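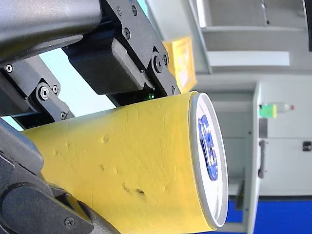 Komano notebook: climbing, again

Friday, June 9, 2023

Spent the day on ticket 307, the one where the player lets go of a wall for no reason while climbing sideways. It has been open since March and has been closed twice by people who could not get it to happen. I can get it to happen every time now, so notes before I forget how.

Start in the quarry map. Climb the left wall up to the second ledge, hold the stick hard left and tap jump just as the hand crosses the seam between two rock pieces. The player drops. No grunt, no slip animation, straight into the fall state. On the long wall by the waterfall it does the same thing, but the seams are further apart there and the timing is harder.

Turned on the state log in Miranda and recorded the drop over and over until I had a clean trace. The order is:

climb_side
climb_side, wall id changes
jump_check
no_wall
fall

The wall id changes a tick before the new wall is registered as climbable. Normally the climb state waits for it. The jump check does not wait, it asks straight away and gets told there is no wall. So the seam alone is harmless and the jump alone is harmless, which explains the two closed tickets.
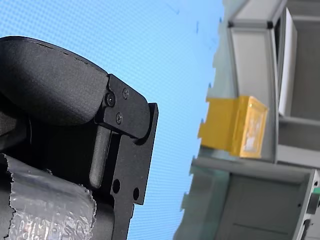
First fix was to have the jump check keep the old wall for one extra tick. That cured the drop and broke leaping off onto Zaro's back, as the leap also goes through the jump check and now thinks you are still on the rock. You hang in the air next to him with one arm out. Reverted.

Second fix: leave the jump check alone and register the new wall earlier, when the hand starts moving toward it and not when it lands. This is the better place for it. Ran the quarry, the waterfall and the shaft. No drops. Leaping onto Zaro works from both sides and also from above, where it was always a bit shaky.

Left the replay script going over lunch, more than 1,000 sideways climbs with random jump presses. One failure, and that was the script walking off the start ledge before it had touched anything. I have moved its starting point back a little.

Cost is small. The profiler shows a bump when you change walls but it is well inside what we have spare on the handheld build. The docked build does not notice.
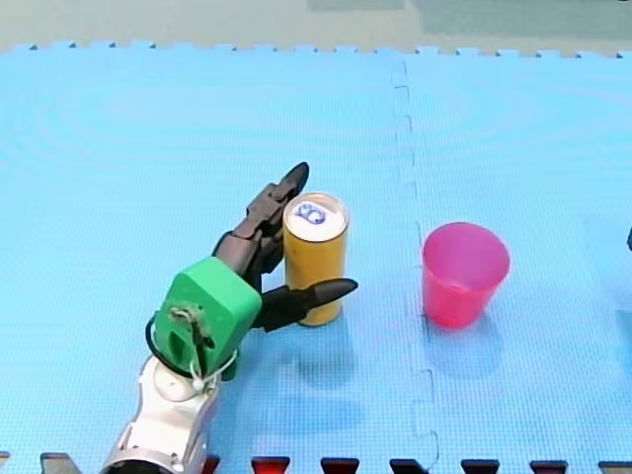 Yellow can and pink cup on the blue mat.

Still wrong after the fix:

- The left hand goes into the rock on inside corners. It did that before too, I just had not looked closely. Animation side, not mine.
- Grabbing a ledge with the hookline out leaves the line drawn for the rest of the climb. Goes away when you stand up.
- Camera swings behind the wall in the shaft if you climb straight down from the top. Casimiro Pastor has a camera branch that may cover it. Ask before filing.

Talked to Casimiro about stamina while I had the wall code open. At the moment it drains at the same rate in every direction, and the Wonside testers keep writing that going down feels expensive. His idea is to make down free. I would sooner make it cheap than free, or people will sit on a wall under Zaro and wait out the stomp attack, sliding down a bit whenever the meter gets low. We settled on half the drain for down, everything else as it is, and the testers get it in the next build without being told.

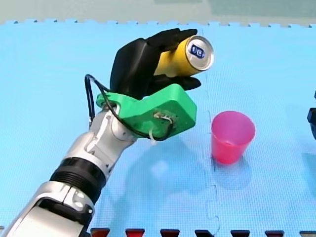

The other thing in that build is the grab on Zaro's back. You used to be thrown off by the first roar no matter what. Now the roar takes a chunk of stamina and you stay on if there is enough left. With a full meter you can ride out 2 roars and get a few hits in between. I tried it with the short blade and the hammer. Hammer is much too good up there – each hit staggers him, and the stagger resets the roar timer, so in theory you never come off. Turned the stagger down while mounted. Needs a proper look from whoever has weapons next week.

Merged to the test branch late afternoon. Did not touch main. Build 4 is on the shared drive, and the old one is still beside it for comparing.

To do Monday: write the seam case up as an automatic test, check the ice map (different wall type, may not go through the same code at all), delete my debug arrows from the quarry.

Filed under: Workshop notes, Komano, Movement and climbing

Comments

pebblejack: The one arm out thing is in the build I have here. Is that the reverted one? I got it off the waterfall wall, not near Zaro.

Casimiro Pastor: Yes, you have the midday build. Take the newer one. Camera branch does cover the shaft, no need to file it.

tove_m: Ice walls have their own check, so expect the same drop there. Can you leave the log settings in the repo? I never get Miranda to print the wall id.

pebblejack: New build is fine so far. Half drain on the way down is noticeable, I like it.

Recent entries

Hookline length and the bridge problem
Zaro's second phase, first pass
Loading times on the handheld build
Why the quarry fog was pink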